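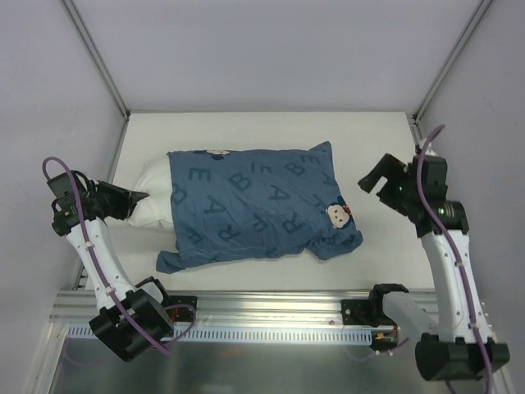

A white pillow partly inside a dark blue pillowcase.

Leave the opening titles alone

Opinion, April 2018

The second season of Wukville went up on Flukik last month and I watched the first two episodes in one night. At the end of the first, the credits shrank to a box in the corner and the next episode began before I had put my cup down. It also began without its opening titles. The service had decided I'd seen them once that evening and didn't need them again.

I went looking for a setting to turn this off. There is one for the countdown between episodes, under playback, but there isn't one for the titles. You can go back by hand to the start of the episode and they will play. I did that for the rest of the season, which meant ten seconds of fiddling with the remote each time to see something the people who made the show had put there on purpose.

The titles of Wukville run for 61 seconds. That's long by current standards. They show the main street of the town from one end to the other in a single slow shot, with the names painted on shopfronts. In the first season it's the same street every week until the sixth episode, when the hardware store has its lights off. The owner has died in the episode before. No character mentions the shop closing until later on, so if you skipped the titles you learned about it in a line of dialogue, and if you watched them you had already felt it.

I think that is good television. It costs the viewer a minute, and the viewer gets something for it.

The argument for skipping is easy to make and I don't think it's stupid. Titles were built for a weekly audience. They told people in the next room that the program was starting, and gave them time to come and sit down. If you're watching four episodes in a row on your own couch, you don't need to be called in from the kitchen. People have jobs and kids and only so much evening. A minute an episode adds up, and some title sequences are dull, a cast list over footage you're about to see anyway.

All of that is a fair reason to have a button. I use the button myself. Jerkberg, the police comedy that everybody at my work was watching last year, has a theme song I would pay not to hear again. I pressed skip every time and felt no guilt about it.

What I object to is the service pressing it for me. A button leaves the choice with the person watching. When the titles are dropped automatically, the choice has been made by a company that counts how many episodes people finish, and would like the number to be higher. It's dressed up as a convenience. It changes the show, though, and it does so after the director and the editor have gone home.

Editors used to plan around titles. You'd get a short scene before them, ending on a question, then the music, then a new place and a new time of day. The music did the work of moving you along. Take it out and the two scenes are jammed together. In the fourth episode of the new season a woman gets a phone call in her car at night, and in the next shot she's making toast in full sun. With the titles in between, that is a perfectly ordinary cut. Without them I thought for a moment that something had gone wrong with the stream.

There is also the matter of the names. The people in a title sequence negotiated to be in it, and for many of them it's the only public notice their work gets. The end credits are already gone for most viewers, squeezed into that box where you couldn't read them with a telescope. If the front goes as well, a show is something that just arrives from Flukik like water from a tap.

I grew up near a video shop called Kuipers, which rented out television on tape, two episodes to a cassette. You could fast-forward the titles then too, and we often did, with the picture jerking along and my brother calling out when to stop. Usually we overshot. I'm not claiming we sat there in respectful silence. But the tape had everything on it, and when you did let it run, it ran the way it was made.

I've read people saying that new shows are giving up on titles anyway, and that a card with the name on it is enough. Sometimes it is. A tense half hour can be better for getting straight to business. If the makers want a five-second card, they should have one. Some of my favourite programs do it that way. It should be their decision when they make the show and mine when I watch it.

Last August, Flukik put out a note to subscribers listing 200 improvements to its app. I read the whole list, on a train, because my book was finished. Most of it was repairs to things I'd never noticed were broken. There were several new ways to get to the next episode faster. I couldn't find any that would help a person stay with the one they were watching.

The fix I'd ask for is small. Put a switch in the playback menu that says "always play opening titles", and leave it where I set it. People who want to skip can go on skipping. I would also like the end credits back at full size, but I'd settle for the titles first, preferably before the third season of Wukville, as I'd like to know whether that hardware store ever opens again.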